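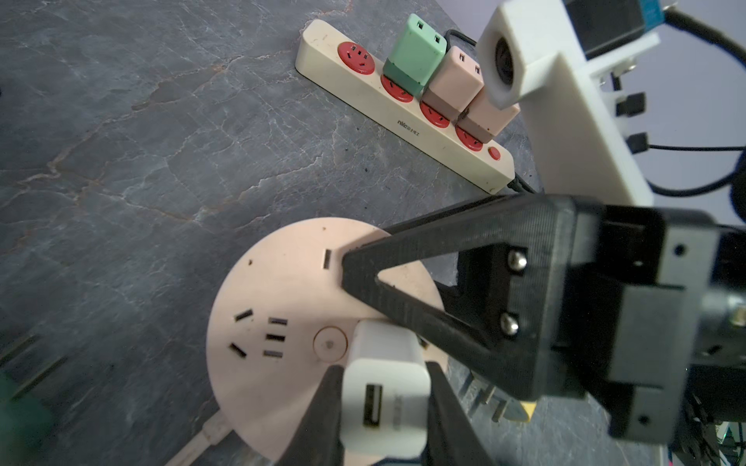 How to Work Out What a Device Costs You in Electricity

By Arvo Salminen

Your electric bill gives one total for the whole house. To find out what a single appliance adds to it, you need a plug-in energy meter, a pencil and a few days.

What you need

A plug-in meter that shows watts and kilowatt-hours (kWh). I use an old Dratix, but any model with a kWh display will do. You also need a recent bill.

Step 1. Find your rate

Look for the price per kWh. Some companies split it into supply and delivery. Add the two together. Mine comes to 18 cents.

Step 2. Plug in the meter

Put the meter in the wall outlet and plug the appliance into the meter. Check the maximum load printed on the back of the meter first. Clear any old reading, usually by holding down the reset button.

Step 3. Leave it alone

A lamp draws the same power all evening, so you can read the watts and multiply by the hours. A refrigerator cycles on and off and needs longer. Leave the meter on for at least two full days, and use the appliance the way you normally would.

Step 4. Do the math

Divide the kWh reading by the number of days, then multiply by 365. My chest freezer in the garage came out at 154 kWh for the year. At 18 cents, that is $27.72.

Things with no meter reading

Dryers, ranges and water heaters on 240 volts won't fit a plug-in meter. Take the watts from the rating plate, multiply by hours of use, and divide by 1,000. A 4,000-watt heating element running for one hour uses 4 kWh, or 72 cents at my rate. The result will be on the high side if a thermostat shuts the element off part of the time.

Updated 07/07/2019: corrected the freezer total.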